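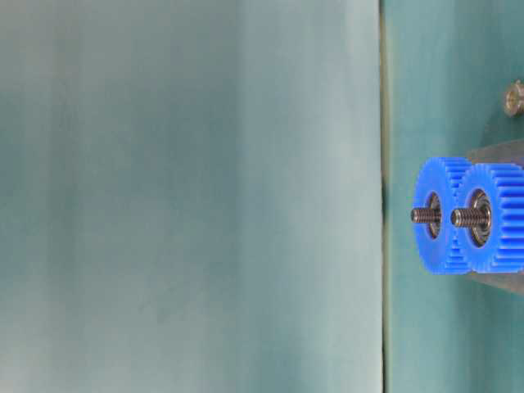 *Pale panel and seam, Durbridge.*

Durbridge opened its cat wing to outside visitors for one afternoon in November, from 1:30. I went as the records person for a smaller shelter, with a list of questions on senior intake, air handling and medication logs. Notes follow in the order of the tour, with the air handling moved up because it took the most time.

**Air and isolation**

The wing is split into two zones, general and isolation, with separate supply and exhaust. Isolation runs at negative pressure to the corridor. The general rooms are neutral. All air is exhausted to the outside and none of it is recirculated between zones, so a cat with an upper respiratory infection in isolation shares nothing with the long-stay residents except the roof. Filters on the supply side are Prastari pleated units, changed on a fixed schedule and logged on a card by the plant room door. The previous two changes on the card were both on time.

Staff work the rooms in order, healthy to sick, and do not go back. Gowns are changed at the isolation door. I asked what happens when only one person is on shift and was told that the order stays the same and the cleaning takes longer.

**Housing for older cats**

Shu-fen Yang runs the senior program and led this part. Cats over the age of ten go to a separate set of rooms, away from the dogs and the laundry. Each has a low-entry litter tray, a ramp in place of the jump to the upper shelf, and a heated pad with a cutoff. The capacity is 30 and they were nearly full.

Water intake is tracked for any cat with a kidney diagnosis. Bowls are weighed at the morning and evening feeds, with a control bowl left out of reach to correct for evaporation. We do not do the control bowl and should. Yang said it changed their numbers more in winter, when the heating is on, than at any other time of year.

Body weight is taken weekly on a Mak bench scale. A loss of four percent between weighings goes to the vet the same day. Their old limit was higher, and she thought it had let two thyroid cases run on too long before anyone ran bloods.

**Records**

Everything is in Nundel, including medication, weights, behavior notes and the end-of-life file. The last of these was the reason I made the trip. When a long-term resident dies or is put to sleep, the record is closed by one person and checked by a second, and the former foster homes are contacted before anything goes on the public page. The contact list is pulled from the foster history — it does not depend on anyone remembering who had the cat six years ago.

Export is the weak point. Weights come out as a clean table, but behavior notes come out as one block of text per animal, with the dates buried in it. Durbridge has a staff member who splits these by hand.

**Costs**

They charge an adoption fee of $100 for adult cats and waive it for seniors. Yang gave no figure for the air system. Filter spending is in the annual report, under building maintenance, and I have asked for a copy.

**To follow up**

- Control bowl for water tracking, starting with our kidney cats
- Weight loss limit: ask our vet whether four percent is workable with our scale
- Sample export from Nundel, notes included
- Second check on closed records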